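A grid of tape and a lot of patience

February has mostly gone on teaching a robot arm to put one steamer basket on top of another, and I have been meaning to write it down before I forget how it felt. I thought it would be an afternoon's work. You may laugh, I certainly have since.

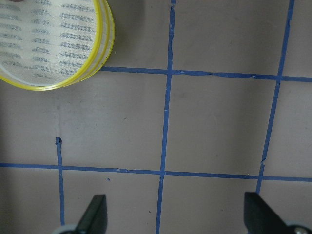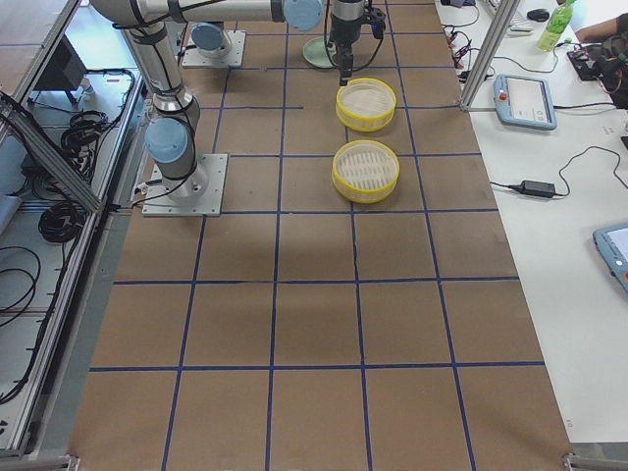

Blue tape and yellow rims, which is more or less how I dream now.

Written by the author of Tundance, a blog about teaching machines slowly

The job goes by the name of Hestisix, and the idea is simple enough. I move the arm through the task myself, it records what I did, and after enough goes it should manage alone, even when the baskets start somewhere new. That last bit is what the tape is for. Before each go I pick a square, set a basket down in it, and note the square in my book. Without the grid I drift, and I put things in the same comfortable spot over and over (we all do it, I think, like sitting in the same chair at supper).

I laid the tape by hand and it shows. There are creases, and a nick or two, and I did wonder whether to pull it all up and start again. In the end I left it. A kitchen worktop is hardly tidy either.

The target is 1000 recordings and I have 103. Some of those will go in the bin, because I hesitated halfway, or came in crooked and had to back out, and the arm will copy a dither just as faithfully as a good clean move. My rule is five goes to a square and then a cup of tea. If I skip the tea I get hasty, and hasty recordings all look the same – a lunge, a wobble, and a late squeeze of the fingers.

What I had not expected is how much I would learn about my own hands. I have lifted lids and baskets all my life and never once thought about where my fingers go first. Now I think about it at breakfast.

I have two ways of guiding the arm, and I call them Simard and Collet in my notes. Simard is me holding the arm and walking it along, which feels natural but tires the shoulder. Collet is doing it by remote control, slower to get the hang of, though my lines are straighter at the end of the day. For now I am leaning towards Collet for the long sessions and keeping Simard for the fiddly squares near the far end.

Next up are the corners of the grid, and then more tape, as I am nearly out.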